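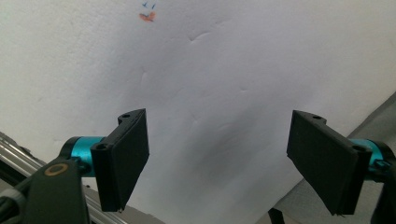

big sheet of white paper, few blue pen marks, bit of orange-red. monday brain on paper lol

ok thread on moving apartments when you have 12 days to do it

1/ we got the place on Starklow. third floor, no elevator. signed at 11 at night on my phone like an idiot

2/ call the movers FIRST. Gebru quoted me 101 an hour, then said the stairs are extra. Flemon was cheaper but booked thru March -- went with Gebru

3/ boxes. I packed 47. books go in small ones, I did not do this, my back is toast

4/ the Skirkance internet people want up to two weeks to switch your adress. two weeks!! call them the same day you sign

5/ label the SIDES not the tops. you stack them and the tops are gone. spent an hour looking for the coffee maker

6/ keep out one bag: chargers, meds, toilet paper, a knife for the tape -- mine was in box 30 something

7/ old landlord wants the keys by noon and I still havent done the oven. anyone got a oven trick that isnt baking soda

more later, truck's here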